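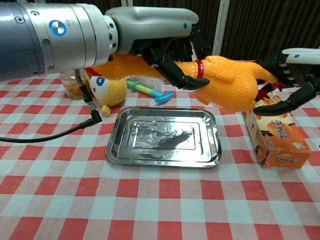

Two-handed grasp on a rubber chicken over the foil-lined tray, manipulation bench, Clekex lab.

The Clekex visit in June was organized for integrators who already run the Kirnorik motion stack, so the introduction was short. Most of the afternoon went to the manipulation bench and the software behind it. Yamuna Acharya, who leads the control group, took our party through the code with a terminal open beside the log viewer.

The bench uses ordinary objects on a checked tablecloth: toys, a snack box, a plastic jar. Acharya considers the cloth a useful test of the depth pipeline, as a repeating pattern produces false matches in stereo. The foil in the steel tray is harder. Returns from it are unstable, and the perception node, named Salian, masks any region whose depth variance exceeds a threshold and passes the planner a fitted plane for the tray floor. The threshold is set by hand for each bench. I asked about automatic tuning and was told it is on the list.

The rubber chicken is the standard deformable object. With one hand around the middle and the other at the leg end, the two arms form a closed chain through something that stretches, and a rigid-body constraint gives bad force targets. The Clekex planner drops the constraint and plans a nominal path for each wrist. An admittance controller then corrects the relative distance between the wrists at 883 Hz. Finger commands go out on a separate, slower loop.

Replanning is triggered when the tracked outline drifts more than 30 mm from the prediction. Occlusion by the fingers is the usual cause of a false trigger – the tracker loses part of the outline and reports movement. The current fix is to hold the last estimate for 5 frames before raising the flag.

Tooling was the strongest part of the visit. Kemix, the in-house replay tool, loads a recorded run and re-executes planning against the stored sensor stream with any commit of the planner. The regression set has 1254 runs and is executed overnight. Differences appear as a list sorted by wrist path deviation, and each entry opens at the first diverging timestamp.

Two questions stayed open. Clock alignment between the arm controllers and the hand controllers is done in software, and no error figures were shown. The Kemix file format is also undocumented outside the company – Acharya said a reader library for Kirnorik users is being prepared, without giving a release date.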